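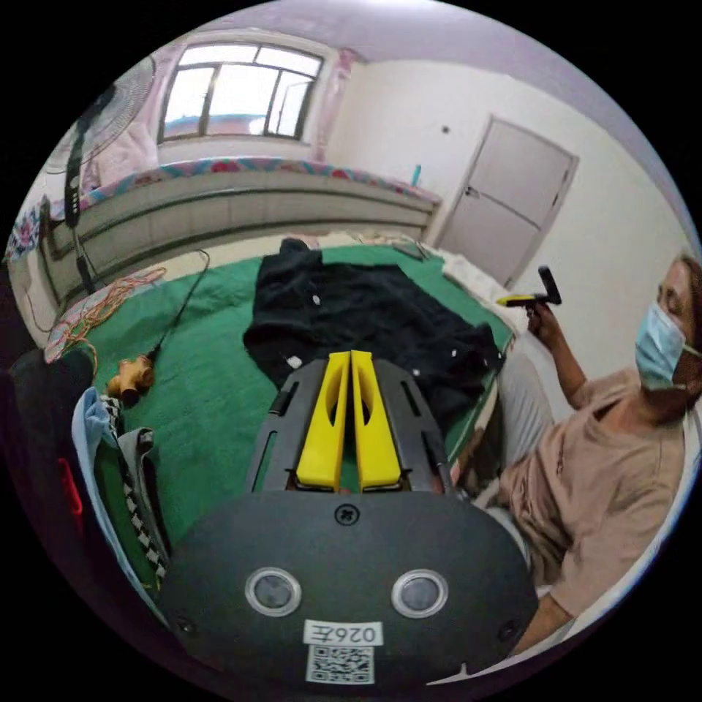

Delwyn Rutherford wrote to us that the old text of this section told her to fill the tank before hanging the hose, and that she spilled water on the floor two times before she changed the order. The order of the steps is now corrected.

Section 4. Setting up the Zeremden 2031 garment steamer

Revised 09/09/2020. Please read the whole section one time before you switch on the steamer.

4.1 Before you start

Choose a place with a flat floor and a grounded wall outlet. Do not use an extension cord. The hose must be able to hang in a free line from the hook down to the base, without a loop lying on the floor.

1. Take the base out of the box and put it on its wheels.
2. Slide the lower pole into the socket at the back of the base. Turn it to the right until it clicks.
3. Pull out the upper pole and close both clamps.
4. Screw the hose into the steam outlet by hand. Do not use pliers.
5. Hang the steam head on the hook.
6. Lift out the tank, fill it with cold tap water up to the line, and put it back. The tank holds 645 mL at the line.

Note: Where the tap water is very hard, mix it half and half with distilled water. Do not add perfume, starch or softener to the tank. The Jandness scented water that is sold for irons is also not suitable.

4.2 Preparing the clothes

7. Read the care label of every piece. If the label shows a crossed-out iron, try the steam first on an inside seam.
8. Empty the pockets.
9. Spread the piece flat on a bed or other wide surface and smooth the biggest folds with your hand. Look for stains in good light, above all on dark colours. Steam can fix a stain in the cloth for a long time.
10. Open the buttons, except the top one, and put the piece on the hanger.

Caution: Spreading and smoothing is done on the bed. Steaming is not. Never steam a piece that is lying on bedding, and never steam a piece while a person is wearing it. 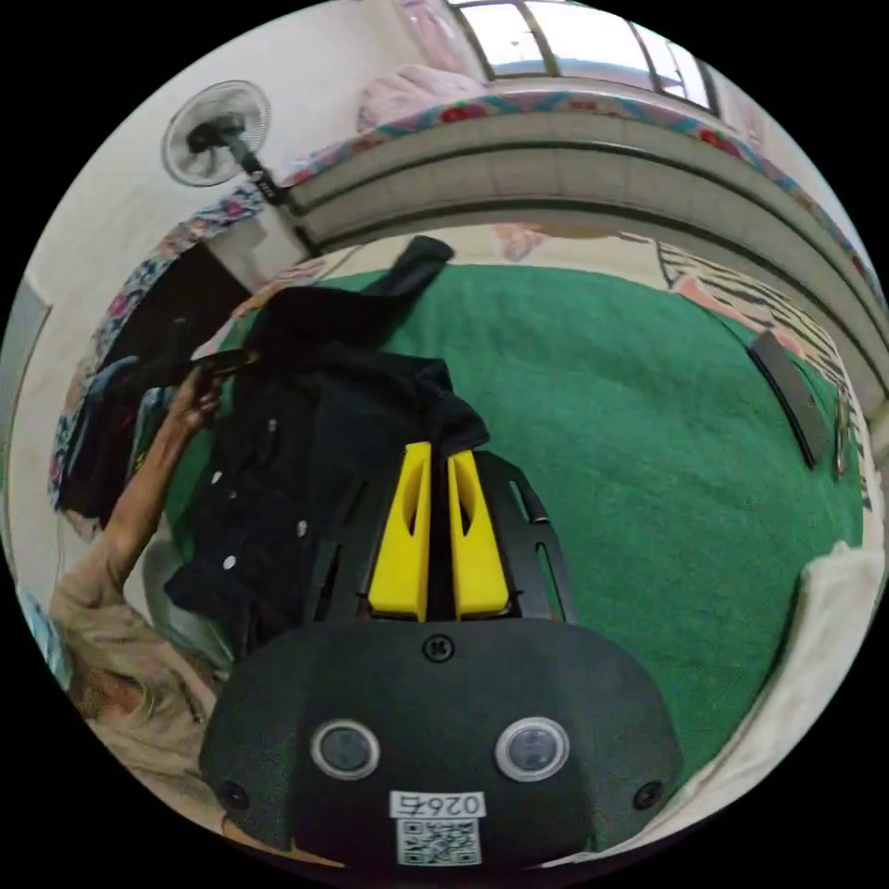

4.3 First use

11. Plug in the cord and turn the dial to position 1. The lamp is red while the water is heating.
12. Wait until the lamp is green. Point the steam head away from you and hold the button for ten seconds. Some drops of water will come out the first time. This is normal.
13. Start at the collar and move slowly down. Pull the cloth a little with your free hand below the steam head, never in front of it.
14. For linen and thick cotton use position 2. For wool, keep the head at a small distance and do not press.
15. Let the piece hang until it is fully dry before you put it in the closet.

Caution: If the hose makes a bubbling sound, water is standing inside it. Lift the steam head straight up and wait until the sound stops.

4.4 After use

Turn the dial to 0, pull out the plug and let the base cool for one hour. Empty the tank and leave its cap open overnight.

A new hose seal can be ordered from Vanhove under part number 1161. Older Danley seals look the same but are thinner and will leak. For questions about parts, write to Gijs Jacobs at the service desk and include the serial number from under the base.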